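Reading time: 3 minutes

We use cookies to improve your experience on this site. By continuing to browse you accept our use of cookies.

The Return of the Tray

For much of the last generation the household tray was regarded as an article for the sickroom or the hotel corridor. It was kept behind the bread bin, brought out for visitors and put away again. The present revival, noted by several retailers since April, deserves some attention, as it concerns the way in which ordinary meals are prepared, carried and cleared.

The shop at Dratton now gives an entire bay to trays, where formerly it gave a single shelf. Most are rectangular, with rounded corners and a low rim, and the paler greens have sold ahead of the white. The buyers at Adomaitis report a similar preference and have reduced their range of patterned trays accordingly. A plain colour is easier to match with bowls already in the cupboard, and few households are prepared to replace both at once.

The size of the tray should be settled before its colour. A tray intended for one bowl and one utensil need not be large, but there must be room at the side for the hand that lifts the bowl out. Customers frequently choose by the width of the cupboard in which the tray will be stored, and find at home that the bowl sits hard against the rim. It is advisable to take the bowl to the shop. Staff at Dratton are accustomed to the practice and keep a counter clear for it.

The height of the rim has been the subject of some disagreement. A high rim contains spills and is preferred by those who carry soup upstairs. A low rim is easier to wipe, and a spoon laid against it can be picked up without difficulty. The Cimetska pattern, reissued by Alov after an absence of four years, has the low rim and is sold in three sizes, of which the middle one is the most useful for general purposes.

On the matter of the bowl, a modest round shape in a pale glaze or finish remains the sensible choice, and a thin darker line at the rim does no harm to it. Utensils are another question. Many readers will have inherited drawers of plain metal and see no need for anything else. A coloured utensil is nevertheless quickly found among the washing-up, and yellow shows well against nearly everything. Those with a flat head are suited to stirring and scraping, and should be tried in the bowl before purchase, as a long handle may tip a light bowl when left standing in it.

Covered tables require a little more care. A cloth or similar covering should be drawn smooth before the tray is set down, and the tray should be lifted, never pushed, when it is moved. Roughly three minutes is sufficient for laying a tray properly.
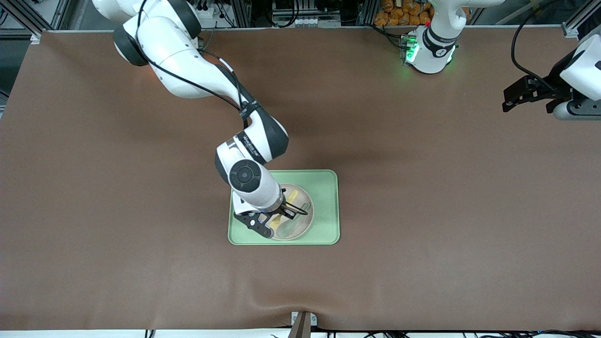
Ottilie wrote to disagree about the rim. She has used a high one at breakfast for years, finds it no trouble at all to wipe, and would like to know whether Alov intends to make the Cimetska in a deeper version.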